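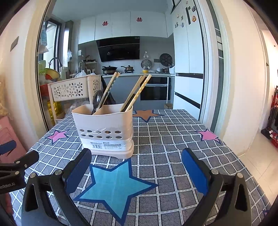

The chopstick holder, flat 402.

Hiyori Oda moved into flat 402 in March, and the first thing she did was spread her aunt's tablecloth over the table so she wouldn't have to look at the scratches. It was a grey one with stars on it. The second thing she did was put the chopstick holder in the middle of it and leave the wrapping on.

She had bought it on Pumphrey Street on the way from the station. It had two compartments and a barcode on the front. The man in the shop had asked if she wanted the film taken off and she had said no, she would do it at home. Then she was home and she didn't do it. She put a spoon in, and the chopsticks, and they stood there perfectly well.

The previous couple had left their wedding papers up on the kitchen cabinets, two red double happiness signs. The letting agent, Meirion Prosser, had offered to send someone with a scraper. Hiyori told him to leave them. She was forty-one and had come to Prorville on her own, with a job at the Kadier ticket office and fourteen boxes, and she thought somebody might as well be happy on the cupboards.

Her mother rang at six that evening.

"Have you unpacked the kitchen?"

"Most of it."

"What does most mean?"

Hiyori looked at the box on the floor. "It means I can eat," she said.

She made noodles and ate them at the table with the radio on. Afterwards she washed up and dried everything and put it back in the holder, and then took it all out and put it in again the other way. At home there had been a rule. Chopsticks went in with the eating ends up, so that they dried, and her father had his own pair which went on the right. He had been dead for two years and her mother still left the right side clear. Hiyori had not brought his pair with her. She had been offered them and had said the box was full.

The next morning there was a knock and it was a woman from the floor below with a bag of buns. Her name was Tsion Admasu. She wanted to know whether the water was off up here as well, and it was. They stood at the sink together and turned the tap on and off a few times.

"It'll be the pump," said Tsion. "It was the pump at New Year."

She sat down without being asked and began tidying the table. She seemed to be one of those people who can't sit in front of a thing without setting it straight.

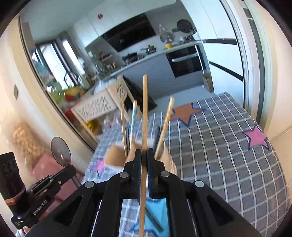 "You've got skewers in with your straw," Tsion said. "Do you have children coming?"

"No. Why?"

"They'll have an eye out."

Hiyori said there were no children, and that she didn't know where half of it had come from. When you packed in a hurry you took the whole drawer. She had found a candle shaped like a five, and the key to a bicycle she had sold.

"You should keep the key," said Tsion.

"What for?"

"I don't know. I've kept all mine."

They ate two buns each. The water came back at twenty to eleven with a bang that made them both jump, and it ran brown and then clear. Tsion filled the kettle before it could change its mind. While it boiled she turned the holder round by its base, looking at it from each side.

"This is new," she said. "You've not taken the plastic off."

"I'm going to."

"My sister had a sofa like that. She kept it covered for nine years, and when she took the cover off she didn't like the colour."

Hiyori laughed, and then she explained, which she had not meant to do. She said that if the film was on she could still take it back. It had cost hardly anything and the shop was ten minutes' walk away. But the receipt was in her purse, and she had caught herself checking that it was there, two or three times on the first night. She supposed it was the same with the flat. She had signed for a year and had asked Mr Prosser twice about the notice period.

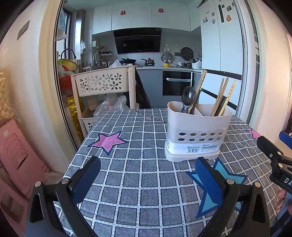 Tsion said that was no way to keep chopsticks, because the damp would get trapped and they'd smell by summer. She said it quite kindly. Then she asked if there was any sugar.

There was sugar. It was in the box on the floor, under the tea towels, and to get at it Hiyori had to take out everything else: the towels, the grater, a jar of bay leaves, a tin she had forgotten. She put them on the side one after another. When she stood up with the sugar the box was empty, so she folded it flat.

They drank the tea. Tsion went down at noon to see about her own taps, and left the last bun on a saucer.

Hiyori took the spoon and the chopsticks out and laid them on a star. She looked for the end of the tape, couldn't find it, and used her teeth. The film came off in one long piece. The label was harder. She got half of it up with her thumbnail and left the rest to soak.

At six her mother rang.

"Mum," said Hiyori, "have you still got Dad's pair?"

"They're in the drawer. Why?"

"I've got room for them," she said. "Could you post them?"

Her mother said she would want a proper envelope for that, a padded one, and went to see if she had any.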